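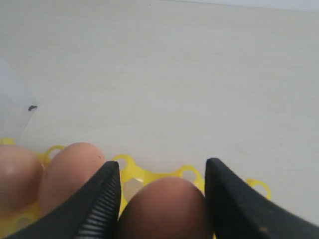
Yellow egg tray on a pale surface

Subject: Re: Curfew in Mekedden, what we know
Date: Oct 27, 2025

Thanks for the questions since my last post. I have answered inside the quoted text where I could.

> The list was told that the curfew would end once the
> fuel protests in Broturau stopped. Has that happened?

The protests in Broturau have stopped but the curfew has not. The governor's office extended it last night and gave no end date. Police are still stopping cars at the bridge, and two drivers from Prokadia were turned back this morning with valid passes. 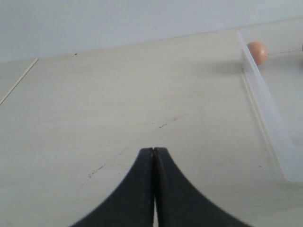
The office also confirmed that 356 people have been held since the first march. Lawyers at the Raudsepp legal centre put the number higher, but have not published a list. Six of those held are under eighteen. Families have been told to apply in writing and wait for a reply.

> Are the shops open? My aunt says there is no bread.

Bakeries open for two hours in the morning. Bread was short in the north of the town last week and is easier to find now. Fuel is still over twice the old price, which is what people were marching about in the first place.
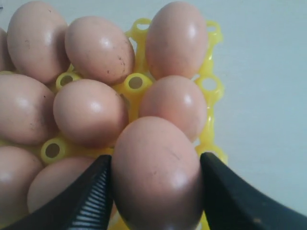
Brown eggs in a yellow tray

The unions have called another march for when the curfew lifts. They want the fuel tax put back to where it was in January and the detained people released without charge. The governor has agreed to talk about the tax only. 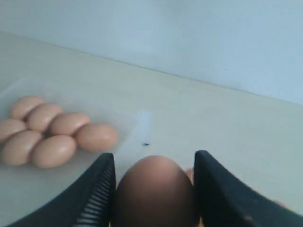 > Can people still travel from Prokadia by train?

Trains are running as far as Broturau, and from there you need a pass to go further. Apply at the station office before noon and bring proof of address.

I will post again when the new pass rules are out. Please trim your quotes when replying.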